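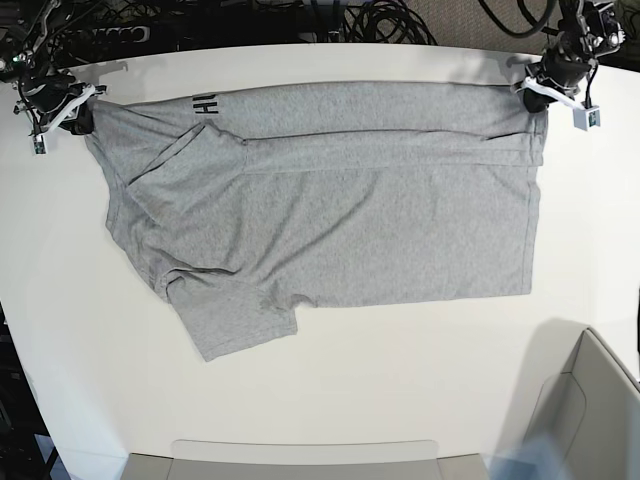

Figure 4. Two-arm station with a gray T-shirt held at both upper corners of the table.

4.2 What changed at the folding tables

The two-arm station came into the Gellero returns room as one more place to fold, between the sorting rack and the packing bench. Shirts reach it in the same mixed state in which they reach the people: inside out, half buttoned, sleeves tucked into themselves. We had expected most of our notes to be about speed. Very few of them are, and the reason is a happy one for anyone who studies work. The folders started talking to us, and to each other, about how they fold.

Before the station arrived, folding at Gellero was learned by standing beside someone. Mercedes Quintero had trained most of the current team that way and had never been asked to write anything down. When the setup team needed to know where a fold should begin, she found that she and Uchenna Ibrahim began in different places, she at the shoulder seam and he at the hem. They had worked across the same table for 7 years. The conversation that followed took up most of a shift break, and it was one of the richest we recorded in the whole study! Out of it came the first shared vocabulary for the room: "corner," "band," "flap," "turn." All of these words are now used at the hand-folding tables too.

"Band" is the word we heard most. It names the stage where the garment has been brought into a long strip and has yet to be shortened. Hand folders pass through this stage so fast that several of them doubted it existed until they watched the arms at work.

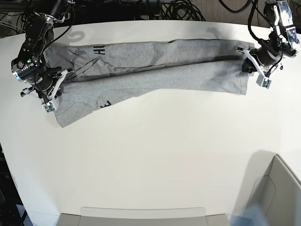
Figure 5. The band stage: the garment folded lengthwise and stretched between the two grippers, with a loose flap at the left end.

Flaps like the one in Figure 5 became a favorite subject. A person clears a flap with the side of the hand and goes on, often without looking. At the station, someone has to decide whether it matters. Lena Sikora, who moved from hand folding to tending the station in the second month, described her new job as "deciding what is good enough, all day long." She enjoys it. She also told us that she misses the rhythm of the old job, and that her shoulders feel better while her eyes feel worse. We take both halves of that report seriously and return to them in Section 5.

Of the 52 interview passages we coded under "skill," the largest group concerns judging and only a small group concerns moving the hands. In the interviews held before the station was installed, the balance ran the other way. We read this as a real shift in what the folders count as their craft. Hüsnü Uysal put the same thought more warmly, saying that he had been good at something for a long time and was pleased to find out what it was.

The picture is less bright for newcomers. The 2 people hired after installation learned the words before they learned the folds, and both said they felt slow at the hand tables. Quintero now gives them their first weeks away from the station, and she told us in July 2025 that she plans to keep it that way.

Grip was the other topic that drew people in. Folders had strong views about how much cloth to take up between two fingers, and they would walk over to check where the creases ran from the pinch.

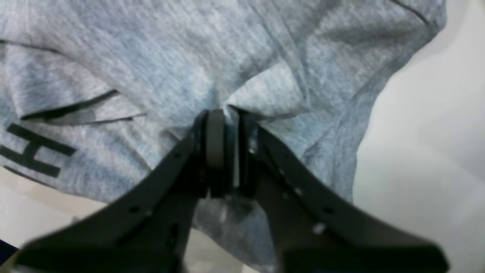
4.3 Who gets to stop the arms

Every folder in the room may pause the station, and in the early weeks hardly anyone did. Sikora paused it freely. Others waited for her, even when she was at the far end of the room, and several said they were afraid of spoiling a fold that was about to come right. Akpan, the shift lead, changed this by pausing it herself in front of the team, sometimes just to ask a question about the shirt on the table. Pauses by other folders became a normal part of the shift after that, and so did the short discussions that came with them.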